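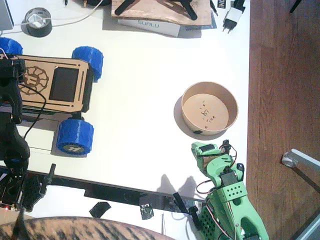
Boss wants small robot arms at our packing benches. Is my job going to change or just go away?

Asked by Nilton Bermúdez, October 22, 2022

I work at Grusstead, on the bench where we sort small hardware into kits (screws, clips, spacers, that kind of thing). There are 6 of us on days. In September the owner went to see a cousin's shop and came back talking about desktop robot arms, the 3D-printed type. He says one arm can pick parts out of a bowl and drop them in a bag while we "do the thinking." He has set aside $3,320 to try it, and that's supposed to cover two arms and whatever they run on.

I've read plenty of sales talk about how this frees people up for better work. At my last place we got a bagging machine and what it freed up was two people's hours. He asked me to be the one who learns the arms and I haven't said yes. There was no mention of money. Has anyone been through this in a small shop? What did your day look like afterward? And is being the robot guy a good thing or a trap?

3 answers

Chalerm Rungrueang
Accepted answer

We did this at Flamar, same sort of work, cheap printed arms on a bench. I was the one who said yes, so take this for what it's worth.

The first month I did less packing and more babysitting. The arm would go to the bowl, close on air, and carry nothing over to the bag very carefully. Move the bowl a couple of inches and it was lost. Change the lamp and sometimes it was lost again. Screws come loose in the joints and a servo gets tired, and then someone has to sit there with a hex key while orders pile up at the next bench. My count for the shift still had my name on it the whole time, and that was the part I should have argued about before we started.

It did get better. By the end it could do one kind of spacer without much help, slower than a person but it didn't stop for lunch. Nobody was laid off over it. When one of the older guys retired, though, they didn't fill his spot, and the work he did by hand got split among the rest of us. You can call that whatever you like.

What I would ask for, in writing:
- your packing numbers come off while you're working on the arms
- a job title and a raise that go with it, even a small one
- who fixes it when you're on vacation
- what happens to the bench hours if it works

If he won't talk about the last one, you have your answer about "the thinking."

Also $3,320 is the parts. Ask him what line your hours are on.

Eliécer Taipe

Just learn it. Robots are coming either way and the guy who knows them keeps his job. My nephew learned on one of those kits and now he's at Varnero doing maintenance.

Comment from Nilton Bermúdez: Did he get hired for that or did they already have him on the floor?

Comment from Eliécer Taipe: Hired new. I think he has a certificate too.

Heriberto Montoya

I'd disagree a little with the answer above. "Keeps his job" depends on the robots staying. At Espinoza we had a pair of arms that went on a shelf after the manager who bought them left, and the woman who had run them for most of a year went back to the line at the same rate she started at. She knew a lot by then and it got her nothing there. It did help her somewhere else later on, so keep notes and save your own copies of anything you're allowed to save.

On the work itself, watch what the arm is bad at, because that's what you will be doing all day. Ours left us the tangled pieces and the odd sizes, plus whatever it had dropped on the floor. Before, you'd get a hard tray and then an easy one and your hands got a break. Afterward every tray was a hard one. My wrists were worse that year than in any year before, and the report upstairs said we were doing 3,000 kits with "reduced manual handling."

Get someone to look at that part before he buys anything. Try a week on paper first: which trays would go to the arm and which would come to you.

Comment from Kevin Palomino: The easy tray thing is so true. Same with the self checkouts where I work, we only get the customers who are already mad.

Comment from Nilton Bermúdez: Thanks. I'm going to ask him about the hours and the raise and see how fast he changes the subject.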